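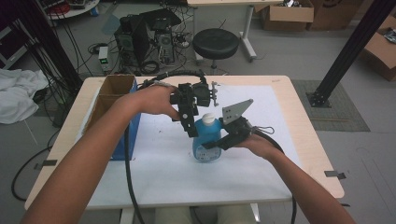 Why can't water wash off grease by itself? A reader from Bralldale sent us that question after rinsing a buttery plate again and again. The plate still felt slippery, the reader wrote, and the water just rolled away in little beads.

Reading time: 2 minutes

The answer begins with the way water and oil behave. Water holds tightly to water. Oil and butter do not mix with it, so plain water slides past a greasy spot and leaves most of it behind.

Detergent helps the two meet. It is made of tiny parts called molecules, which are far too small to see. One end of each molecule is drawn to water. The other end is drawn to grease. When detergent is added, the grease-loving ends gather on the oil, and the water-loving ends point outward. The oil breaks into very small drops, and the rinse water carries them off.

People washed things long before detergent came in plastic bottles. Soap has been made for some 4000 years, often from fat or oil mixed with ashes.

Try it with an adult

Pour water into a clear jar and add a spoonful of cooking oil. Close the lid and shake the jar. Set it down and watch the oil rise back to the top. Now add 2 drops of dish detergent and shake again. The water turns cloudy, and the oil takes much longer to separate -- the drops are now too small to join up quickly.

Staying safe

Detergent is not a food or a toy. Ask an adult before opening any bottle, keep it away from your eyes and mouth, and never mix cleaning products. Laundry and dish detergents should stay in their own bottles, where the label can be read.

The next question in this series, on why bubbles are round, will appear in December.

Wirell Children's Science Library, Bralldale | Contact | Copyright | Back to top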